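Prelow Tabletop Bin Set
Data card, last edited January 18, 2019
Maintained by Nobuhle Chauke and Barry Haworth

What is in it

435 short recordings of paper going into a small lidded bin on a table, with 3,146 stills taken from them. Each recording has a start time, an end time and one line of plain text saying what was done. The lines were written by Osvaldo Vitale and checked by Tshepo Steyn. Where they disagreed, both lines are kept and separated by a slash.

The bin

Small, cylindrical, cream-colored, narrow enough to stand on a table with room on all sides. The lid tilts. It stays in the same spot for the whole set, with yellowish tape at the base. If you rebuild the setup, tape yours too, or it will walk backward when the lid is pushed. 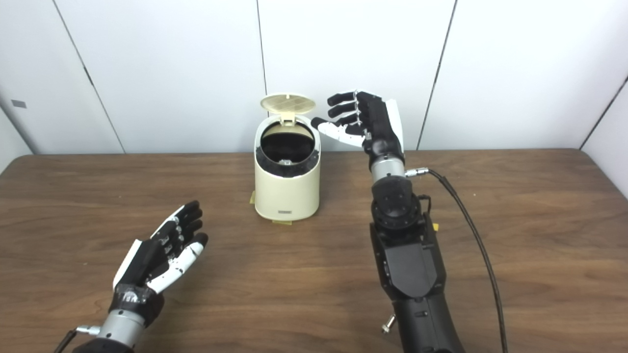
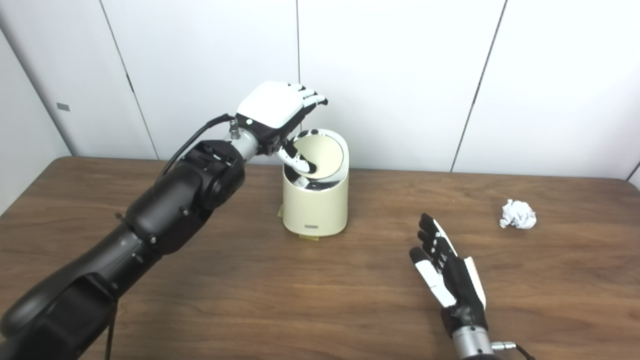

Cream bin on the brown table, lid tilted.

Lid labels

closed: lid level with the rim all the way around
tilted: any gap at all between lid and rim
unknown: lid hidden from view

We do not grade how far the lid is tilted. An earlier version did, and the grades were not consistent enough to keep.

Paper

Plain white sheets, crumpled by hand. Paper on the table is "out". Paper past the rim is "in", even if it can still be seen from above. 1,114 stills are marked "in".

Known problems

168 stills have no lid label. They are listed in missing.txt.
File names from October use the old "Mao" prefix. The contents are in the same format as the rest.

Questions go to Nobuhle.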